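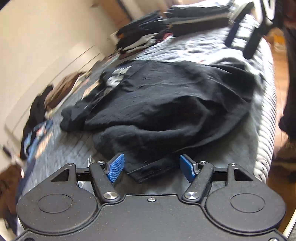 Ticket 690: Label printer drops off network after idle
Reporter: Despina Radulović
Assigned: Teodor Nistor
Site: Durberg
Opened: Thu 21 September
Status: Monitoring

Summary
The Zodel label printer in dispatch stops accepting jobs after a quiet spell. The panel still reads Ready. Jobs sit in the queue until someone power cycles the unit, then all of them print at once, duplicates included.

Nistor
Ping fails while the fault is present. Link light on the switch port stays on. Moved the patch cable to port 3, same result. Please don't resend jobs while it is down — that is where the duplicates come from.

Radulović
Understood. It dropped again over lunch. The desktop printer on the same switch was fine.

Nistor
Sleep timer was set to 300 seconds. Disabled it from the panel and restarted. The setting went back to 300 after the restart, so the panel change isn't being saved. 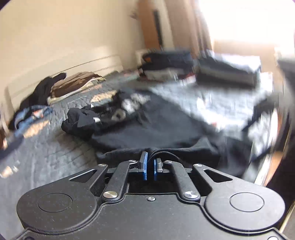 Set it again through the web page, using Apply and then Save to Device. Apply alone only holds until the next restart. The value now survives a power cycle.

Turunen
Does the lease matter here? Kettunen had a similar case in April and the address had changed under them.

Nistor
Checked. The address did change once, according to the DHCP log, and the print server was still pointing at the old one. Added a reservation and updated the port on the server. So there were 2 faults, and either would leave jobs stuck.

Radulović
No drops this afternoon. Queue is clear.

Nistor
Leaving open until the night shift has used it. Hämäläinen to confirm first job of the morning prints without a restart. If it fails, note the panel text and the address shown under Network before switching anything off.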